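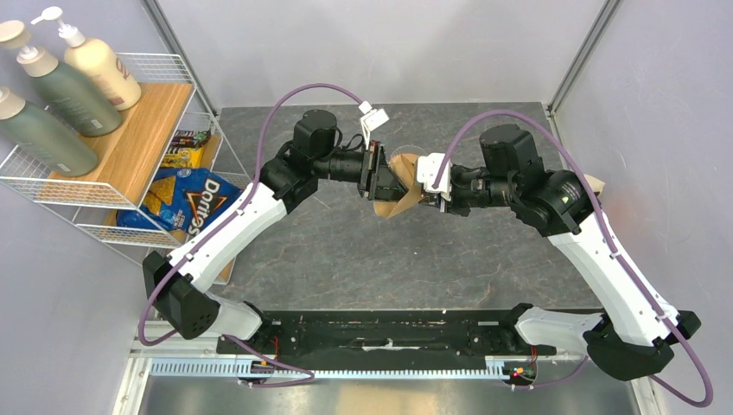
Home | Projects | Gallery | Notes | Contact

Vuda gallery: teaching two arms by remote control

July 29, 2020

Vuda is our name for the two-arm table. The work on it since June has been one job only: a person drives both arms by remote control, the movements are saved, and the saved runs are used to train the arms to do the same task alone. A single go at a task is called a run. The set now stands at 653 runs, of which 122 have been marked as not good enough to train on.

Folding and creasing is the slowest task to show. Each arm has its own hand control, and the operator has to keep the pull even on both sides. A good run takes 35 seconds. New operators take much longer, and their first 20 runs are left out of the set.

Soft material also gives the most rejected runs. If one side is let go early, the run is marked at that point and the operator starts again from the rest position. We do not cut runs together.

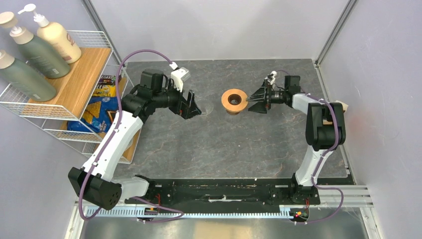
Picking up and passing small things is where we start every new operator. The rule is that the nearer arm goes first and the other waits with its fingers open. With the orange-brown piece standing so close to the right gripper, the right arm has the pick and the left has only to stay clear until the pass. Operators are asked to come in level and slowly. A knock at this stage tips the piece over, and the run has to be marked.

Cable slack is checked before each session. The purple cables go up over the arms and back down along the white links, and there must be enough loose length at the wrist for a full turn. Too little and the arm feels stiff to the operator, who then learns to push harder than the task needs.

Start positions are moved a little between runs, using a printed list. The list for the passing task is on the Notes page. The one for folding is still being rewritten.

Comments (3)

tablesaw_pete: Do you save the operator's pauses as well, or trim them out?

Vuda author: Pauses are kept if they are short. Long ones at the start and end are trimmed.

greyheron: We found the same with cable drag on our single arm. Moving the first tie further back from the wrist helped a lot.

Recent galleries

Nevemine: one arm, led by hand
Mak gripper fingers, old and new
Trasia: setting up the hand controls
Vuda: rail and base fitting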